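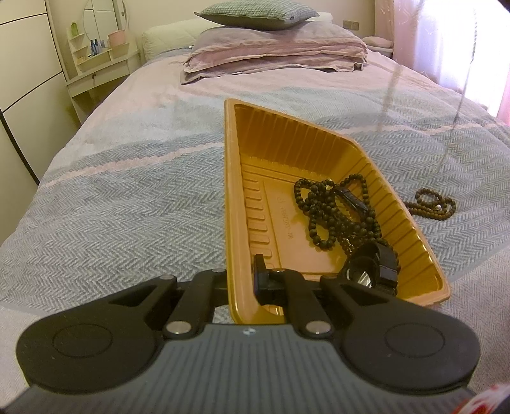 Bead tray on the bed, gripper at the near end.

Hello again, all! Our bedroom tidying work carries on (beads, it must be said, are a lovely way to find out what you still need to buy), and so the shopping list for the Plorel budget has grown a little. We would like four more hand-held grippers from Hunel, at 254 pounds each, and a good pile of spare finger pads to go with them.

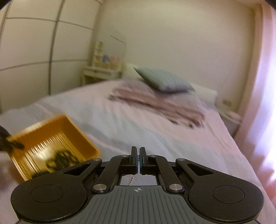 Fingers close together, with the tray off to the left.

Mansour have also quoted us 926 pounds for a storage and charging cabinet, which felt steep until we saw that delivery and up to 18 months of repairs were in the price. Tultelus are still working on theirs, so do send us your wishes before the order goes in at the end of August.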